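Ticket: Gripper comparison, patch cable insertion task
Project: Gidwood
Opened by: Malsha Sheikh
Assigned to: Teodoro Varela
Status: Open, pending second series
Priority: Normal

Summary of request

The Gidwood evaluation requires a recommendation between the Lusitz parallel gripper and the Jemel gripper with compliant fingertips. The task is the pickup of a short Ethernet patch cable from a flat surface, followed by insertion into a rack-mounted switch. During the August series the Lusitz unit dropped the connector on the way to the rack in 27 of 178 attempts. The requester asks whether the fault lies with the fingers, the grip force setting or the arm controller.

Entry 1 -- Teodoro Varela, 9:40 a.m.

The start condition was reviewed first. The written procedure calls for the cable to be placed on top of a paper mailer in front of the rack, with both connectors free. The placement allows the fingers to press slightly into the paper without striking a hard surface. It also means that the height of the connector varies with the wrinkles in the paper, and the approach height in the program is fixed.
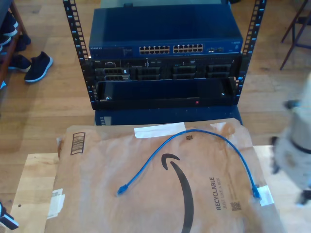
Start condition: blue patch cable on the mailer, rack and Netgear switch behind.

The approach height was lowered by 2 mm for both grippers. Grip force was left unchanged so that the results could be compared with the earlier series.

Entry 2 -- Teodoro Varela, 11:15 a.m.

A short series of 30 attempts was run with each gripper. The Lusitz unit continued to lose the connector, always during the wrist rotation before insertion. The Jemel unit held the connector in every attempt but arrived at the port with the plug tilted, and several insertions were stopped by the force limit.

The controller log was then examined. Wrist rotation is commanded at full speed in both programs, and the log shows a delay of up to 300 ms between the grip command and the grip confirmation. The Lusitz program does not wait for the confirmation before lifting. The Jemel program does. The two grippers have therefore not been tested under equal conditions, and the drop figures from the August series should not be used for the recommendation.

Entry 3 -- Teodoro Varela, 2:20 p.m.

A wait for grip confirmation was added to the Lusitz program. The end flange was inspected with attention to the center fitting and the screw holes at the corners. The mounting record for the Bhuiyan adapter plate does not state a torque value -- this has been reported separately and should be corrected before the next change of gripper.
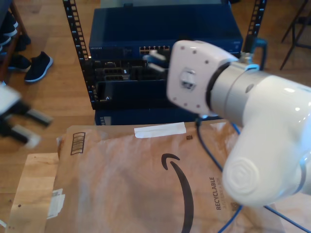 Siwan Craddock: Please do not change the approach height and the wait condition in the same series. If the drops stop, we will not know which change was responsible. I would also ask that wrist speed be the same for both units and written into the record.

Teodoro Varela: Agreed. The original approach height has been restored for both programs. The next series will test the wait condition only, with wrist speed fixed at half.

Remaining actions

Repeat the Lusitz series with the wait condition -- T. Varela
Supply the torque value for the adapter plate -- Nusrat Sarkar
Review the fingertip angle on the Jemel unit -- open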